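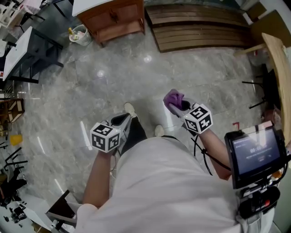 Ticket 204 -- opened by me, assigned to me, so bear with the chatty notes. The subject is our marker check rule for the handheld grippers at the Nuttall site, and why it keeps failing people who did everything right. Quick refresher for anyone picking this up from the Staltitico queue: section 7 of our capture rules says both marker cubes have to pass a visibility check before the timer starts, and if either one drops out, the take gets tossed. Fine on paper! But cloth work is where it falls apart. With the right gripper pinching a crumpled purple cloth and the cable looping down past the forearm, you've got two soft, floppy things that can wander in front of a cube, and the rule doesn't say a word about either of them.

Status: reopened
Area: capture rules, pre-take checks
Priority: medium (I'd call it high, but I got outvoted)

What's going wrong

The Vuvau checker rejects takes with "right marker lost" and nothing else. No time, no hint about what got in the way. Out of the last 500 takes that went through it, nearly all the rejects were folding or wiping tasks. Pick-and-place is clean. Drawer opening is clean. So I'm pretty sure the hardware is okay and we've got a procedure problem, but I went through the hardware anyway so I don't get that question again.

Note 1, morning

Started with the cubes. Wiped down the faces, checked for lifted corners on the printed squares, wiggled the mounts. Nothing loose. Swapped left and right cubes and reran the calibration. The error stayed on the right side, so it doesn't follow the cube. Swapped them back and calibrated again. (Please calibrate after any swap, even a swap back. I skipped it once last spring and lost an afternoon.)

Note 2, still morning

Lighting next. Closed the blinds, opened the blinds, overhead lights on and off. A glossy floor can throw glare, so I tried it over a dull mat too. No change at all. I'm ruling out light.

Note 3, after lunch

Okay, now we're getting somewhere. I ran a folding task very slowly and called out the timer every time I turned my wrist. When I rolled the right hand inward to tuck a corner, the cloth rode up over the cube for a moment. The checker flagged it right on that beat. Did it again, same thing. Then I let the cable hang with lots of slack and reached across my body, and got a second kind of dropout where the cable crossed the marker. Shorter, but enough to fail the take.

So that's two causes hiding under one message, and the pre-take check can't catch either one. We do it standing still with the hands out front, where of course everything is visible.

Note 4

Asked the Cindik folks how they handle it. Their house rule is to do the check in motion: both arms through the widest reach the task needs, wrists rolled both ways, with the actual object in the jaws. They also pin the cable along the forearm with two soft straps. I borrowed a pair of straps and tried it. The cable dropouts went away completely. The cloth ones didn't, but holding the cloth closer to its edge helped a bunch, and I could see a bad grip coming during the warm-up instead of finding out later.

Note 5, what I'm proposing for section 7

Do the visibility check with the task object in the gripper, never with empty jaws.

Move through the full reach for that task, both hands, wrist roll included.

Route and strap the cable before the check. If you re-strap, check again.

For cloth, a brief loss of one cube gets marked for review. Loss of both cubes at once still tosses the take, same as today.

Keep your feet clear of chairs and anything on the floor before you start. You're looking at your hands the whole time and you will find the chair leg with your shin. I want this one written down -- it's been word of mouth for way too long.

Still open

How brief is "brief"? I don't want to guess a number and have it turn into law. I've asked for the raw marker tracks from the rejected folding takes so we can look at the gaps and pick something sensible.

The Vuvau message also needs to say when the marker was lost. I filed that as a separate request and linked it here.

If you're collecting cloth tasks in the meantime, use the straps, do the moving check, and put "204" in the take notes so I can find yours. Please don't delete rejects for now, even the ugly ones. Leaving this open until the tracks come in.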